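18th October

Slept until almost nine, which I haven't done since we moved to Jalcombe, and woke up convinced I'd missed something important. I hadn't. The only thing on the calendar was choir, and that wasn't until evening.

So I spent the morning on the soup! I'd promised Jouko I would finally try his mother's salmon one, the recipe he wrote out on the back of a parking receipt (his handwriting is a crime, I read "dill" as "drill" for a good minute). It wants far more butter than I'd ever put in on my own, and allspice berries, which I had to go out for. The little store on Harju Street had them, 2 dollars a bag, and the woman there told me to crush a couple and leave the rest whole. I did. I think she's right, but I also bit down on one at lunch and nearly lost a filling.

Jouko Vainio, if you ever read this, it needed more salt. Otherwise wonderful. I had two bowls and then a third, standing up at the stove like a raccoon.

After that I did the bills, ugh. The car came to 688 with the new brakes, and the dentist wants 1,405 for the crown, so between the two of them there goes the trip to Bekano. I'm trying to be grown up about it. Spring is a nicer time to go anyway, everybody says so, and the ferry runs more often. Still – I had already picked out the guesthouse, the one with the blue porch and the goats, and I did sulk for a while with the crossword.

Mom called in the middle of the sulk. She's decided to repaint her hallway again, yellow this time, and wanted to know if yellow was "too much." I said it depends on the yellow. We talked for an hour and never settled it.

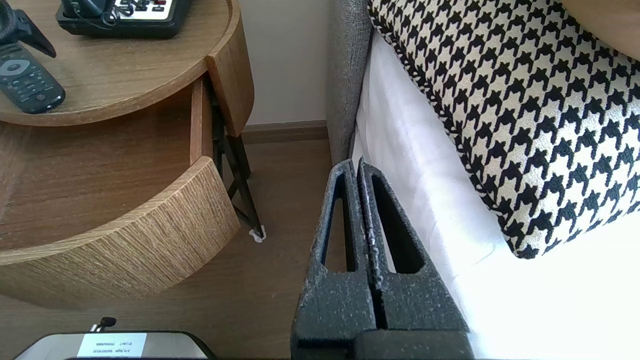
Choir was good, better than last week. We're doing the slow piece in 5 parts and the altos finally came in where they're supposed to, me included. I can't get the second page out of my head now. I was humming it the whole walk home, and a man with a terrier gave me a look.

It's raining a little and I've got one bowl of soup left for tomorrow. Must remember to call the dentist back before noon, and to ask Mom which yellow.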